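The Little Magazine That Comes in December

Anoma Debnath still has the first letter a child ever sent her. It is written in orange felt tip, it asks whether Jonah was sick inside the whale, and it lives in a drawer in the back bedroom in Stukley where she and her brother Ashraful put together every issue of Liltus.

If you haven't come across Liltus yet, I'm so pleased to be the one telling you. It's a Bible story magazine for children of primary age, 20 pages, printed on thick matt paper that stands up to being read in the bath (I have tested this). My two fought over the last one so badly that we now get it twice.

It began as a stapled sheet for the Sunday school at their church. Anoma wrote a story, Ashraful drew a maze, and the children took it home and asked for another. A friend at the church across town wanted copies, then her sister did, and one December the pair of them went to Miah, the printers behind the station, and ordered 400 of a proper magazine with a proper cover.

"We thought we'd be giving them away until Easter," says Anoma. "They went in three weeks. I had to ask my mum for hers back so we'd have one to keep."

They now print 1,000 of each issue and post them all themselves.
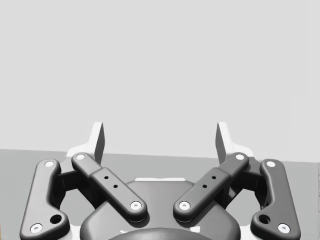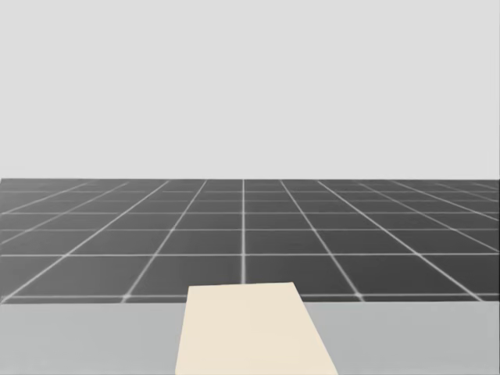
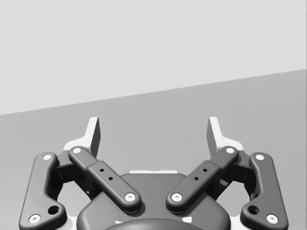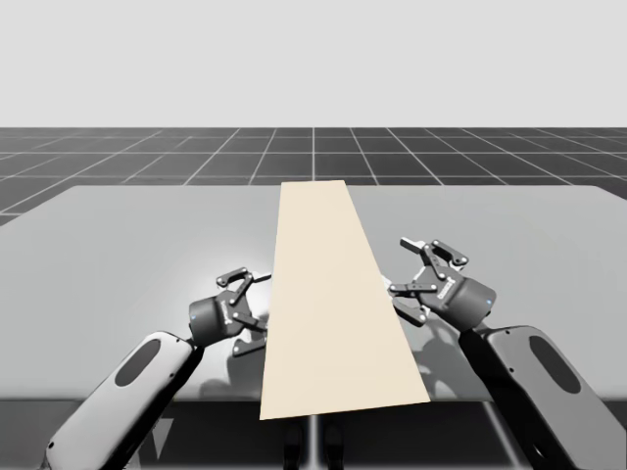
Reading time: 4 minutes

What I love most is how seriously the stories are taken. Anoma reads each passage over and over before she starts writing, and she leaves the odd bits in. Her retelling of Ruth has the hunger and the long walk in it as well as the wedding. Zacchaeus is properly unpleasant before he climbs his tree! My seven-year-old wanted to know why everybody was so cross with him, and we ended up talking about tax and fairness all the way through tea.

Then there are Ashraful's puzzles, which are fiendish. He used to set crosswords for his school paper and I don't think he has ever quite accepted that his readers are small. The loaves and fishes number square took me most of an evening, with a grandparent on the phone. He does put an easier one on the facing page, marked with a sparrow, so younger brothers and sisters can join in.

The middle pages belong to Neketura, a girl who travels from story to story with a goat and a great many questions. She has been there since the stapled sheet. Children write to her rather than to the editors, and she answers up to 20 letters an issue in her own slightly bossy voice. (Anoma does the voice. Ashraful does the goat.)

"They ask her things they might not ask a grown-up at church," Ashraful says. "Does God mind if you're bored when you pray? We talk about those for days before she replies."

There are prayers too, short ones, with a blank space underneath for writing your own. My daughter's current one is mainly about hamsters.

Liltus comes out 3 times a year, at Easter, at harvest and in December, and you can order a single issue before signing up for more. Churches can have a bundle for the children's corner. The Easter issue is being drawn now. It's the road to Emmaus, told by the innkeeper, and Anoma tells me the goat gets into the bread.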